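观光地理与目的地管理　第七讲讲义
海岛目的地：通路、承载量与“被发现”之后

授课：郑永清（Yung-ching Cheng）
助教：卢凯文（Kai-wen Lu）
讲义更新：2025年8月16日

上一讲谈的是山地步道，下课后有同学问我，海岛是不是更简单，反正四面是水，人跑不掉。这句话我记下来了，打算用一整讲来反驳。

一、先把岛放回地图上

旅游手册介绍一座岛，第一句通常是“未受污染的天堂”，第二句是渡轮时刻表。研究者读手册要倒着读：先看时刻表，再看它还能当多久的天堂。

本讲的主案例是普拉卡桑斯岛（Plakasance），对照案例是埃尔努诺岛（Ernuno）。两座岛隔着一条不宽的水道，植被相近，沙滩的颜色也相近，连野山羊都差不多一样没礼貌。差别在码头。普拉卡桑斯有一座能停中型渡轮的水泥码头，埃尔努诺只有一段木栈桥，退潮时要涉水上岸，行李顶在头上。

请各位先想一个问题：如果你是游客，哪座岛比较“原始”？如果你是岛民，你愿意住在哪一座？两个答案不同的人，欢迎来修这门课的下学期。

二、通路（accessibility）

通路分成外部通路和内部通路。外部通路指从主要客源地到岛上的交通，内部通路指上岸之后怎么移动。新手写报告常常只写前者，写到码头就停笔，仿佛游客下船之后会自行蒸发。

普拉卡桑斯的渡轮由泽洛航运（Zelow）经营，旺季每日2班，单趟59分钟。这个59分钟值得一提。业者在宣传单上坚持不写一小时，理由是“不到一小时”听起来近得多。船要是晚开，那就是另一回事，宣传单对此保持沉默。

内部通路方面，全岛只有一条环岛路，路边可以租机车，也可以走步道到北侧观景台。观景台高286米，最后一段是碎石坡，穿夹脚拖鞋的人每年都有，每年都后悔。

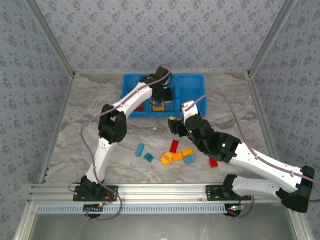
图7-1　双臂机器人工作台，左臂夹爪伸入蓝色料箱中格，格内有黄色积木块

回到通路。请注意外部通路和内部通路之间会互相拖累。渡轮一次送来一整船人，租车行却只有几家，于是下船后的第一个景点是排队。学理上这叫“脉冲式到达”，岛上的人叫它“船来了”，语气因季节而异。

埃尔努诺没有这个问题，它的问题是船来不来要看浪。几年前有业者提议开固定航线，试航时乘客吐得很团结，计划就搁下了。

三、承载量（carrying capacity）

承载量是观光研究里最常被引用、也最常被引用错的概念。许多同学以为它是一个数字，查到了就可以抄在报告第一页。它其实至少有四种：

1　实质承载量：厕所、停车格、床位、淡水。
2　生态承载量：植被踩踏、珊瑚损伤、野生动物行为改变。
3　社会承载量：岛民还愿不愿意跟你打招呼。
4　心理承载量：游客自己觉得挤不挤。

普拉卡桑斯的登记床位是252张。床位数很诱人，因为它清楚、好查、可以做成长条图。但岛上先见底的通常是淡水。旅客在床上睡觉不怎么耗水，冲掉脚上的沙才耗水，而每个人都觉得自己脚上的沙特别多。

所以请不要在期末报告里写“该岛承载量为252人”。去年有三组这样写，我在旁边画了三个问号，其中一组来问我问号是不是加分的意思。

社会承载量最难量。问卷问“您是否欢迎游客”，店家多半答欢迎，毕竟发问卷的人正站在他店里，手上还拿着他卖的冰。比较可靠的做法是长期观察：招牌换成几种语言，早市几点收摊，本地人还去不去那片沙滩。岛上的老茶馆原本早上六点开门，后来改成九点，菜单多了早午餐，原来的客人改到渔会门口的长椅上喝自己带的茶。这件事没有出现在任何一份统计年报里。

四、生命周期，以及照片的力量

目的地生命周期的几个阶段：探索、参与、发展、巩固、停滞，之后不是衰退就是复苏。曲线画出来很漂亮，考试也喜欢考，但请记得曲线是事后画的。身在其中的人只觉得今年比去年忙，或者今年比去年闲。

社交平台使得前两个阶段被大幅压缩。从前一座岛要从探索走到发展，得靠背包客口耳相传，加上一两本旅游书。如今一张从观景台往下拍的照片就够了，三个海湾同时入镜，天空再调蓝一点。游客上岸后直奔同一块石头，站同一个角度，拍完问下一班船几点。

奥布里安民宿（Ó Briain）的老板跟我们田野小组聊过这件事。他在房间里放了手绘地图，标了七条散步路线，退房时地图多半还是平的，没有折痕。他后来把观景台那块石头从地图上拿掉，客人开始抱怨地图不准。

讨论时可以从以下方向切入：
一是停留时间。当天来回的旅客留下的消费和留下的垃圾，比例如何？
二是空间集中。客流集中在一点，对其余地区是保护还是忽视？
三是谁在说话。岛的形象由谁制作，岛民参与了多少？
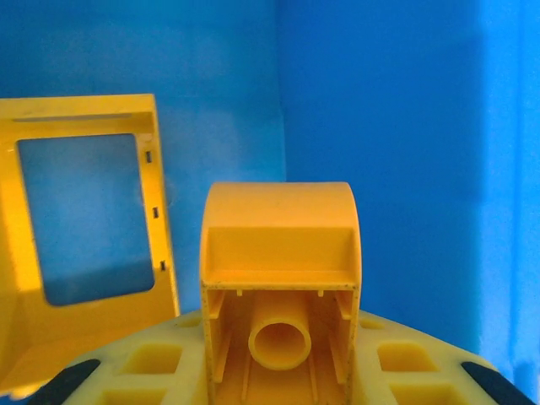 五、管制工具：收费、限额与预约

常见的手段有登岛费、每日限额、分时预约、封岛休养。每一种都有拥护者，也都有绕过它的办法。

登岛费的争议在于金额。收低了没人在意，收高了像是把海卖给付得起的人。普拉卡桑斯目前的登岛费并在船票里，多数旅客不知道自己付过，因此从行为改变的角度看，效果等于零；从财政角度看，效果很好。两种说法都对，写报告时请讲清楚你站在哪一边。

每日限额听来最直接，执行时却要有人在码头数人。私人小艇不走码头，限额便只限得到守规矩的人。分时预约适合有单一入口的步道，像北侧观景台就可以试，前提是山脚收得到讯号，让人打得开预约画面。

封岛休养对植被有用，对开店的人很难受。埃尔努诺在十一月停止接待，山羊反应不明，民宿业者的反应则相当明确。

六、田野作业说明

每组选一座有定期船班的岛，完成下列项目：
1　绘制外部与内部通路简图，手绘即可，不要截地图软件的图然后加一个红圈。
2　访谈至少一位岛民和一位游客，两人不得为同一人的亲戚。
3　从四种承载量中选两种，说明你用什么指标、为什么选它。
4　提出一项管制措施，并写出你自己会怎么绕过它。

第4项去年写得最好，第3项写得最糟，这个班的天分分布我心里有数。

访谈录音请先征得同意，逐字稿交给卢凯文助教。晕船药自备，系上不予报销，我问过了。

下讲预习：离岛的淡水供应与废弃物外运。请先读课本第八章前半，后半的表格有误，勘误单会另外发。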